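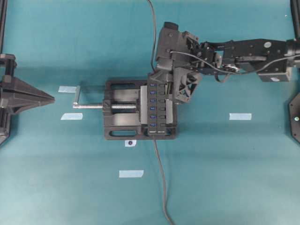 **What does the Jasirora river atlas cover?**

It covers places where a border was drawn along a river and the river then moved, leaving a piece of one county or country on the wrong bank.

The atlas has 44 sheets in a cloth-backed box, and each sheet takes a single stretch of river. The present channel is printed in solid blue with the older courses in paler tints underneath, so you can follow a bend as it tightens, breaks through at the neck and leaves an oxbow lake behind. Kristýna Oravec drew the lot, and her hill shading is lovely – look at the valley sides on sheet 9! 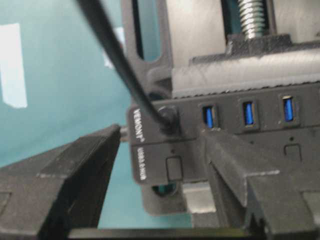 All the sheets come as digital files too, on a memory stick tucked into the lid of the box. Kevin Gilmartin prepared these and kept every old channel on its own layer, so you can switch them on and off as you like. Any ordinary USB port will read the stick, whether it's on the computer or on a black hub with a blue port like this one. The index file lists all 2,655 named bends, islands and lakes.
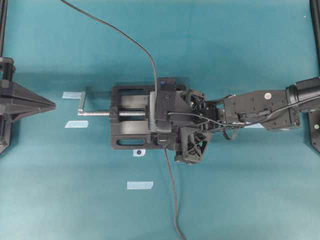 **Can I use the sheets outdoors?**

They are printed on tear-resistant paper and fold to fit a coat pocket, but a heavy downpour will mark the tints, so carry a map case.

Marek Kratochvíl wrote the notes on the back, covering old ferry landings, quarrels over grazing and farms that pay their rates across the water. They're a proper read in their own right.
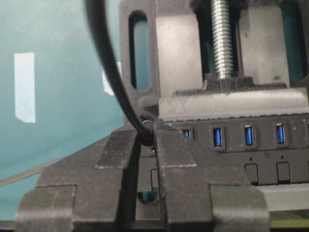 ### Sizes and editions

- Boxed atlas: 44 folded sheets, index booklet, memory stick
- Flat set: the same sheets unfolded, in a tube
- Single sheets: folded only, without the digital files

The first printing is 3,000 boxes. A revised sheet 9 with the new gravel islands added follows in August, and boxed atlas owners can download it free.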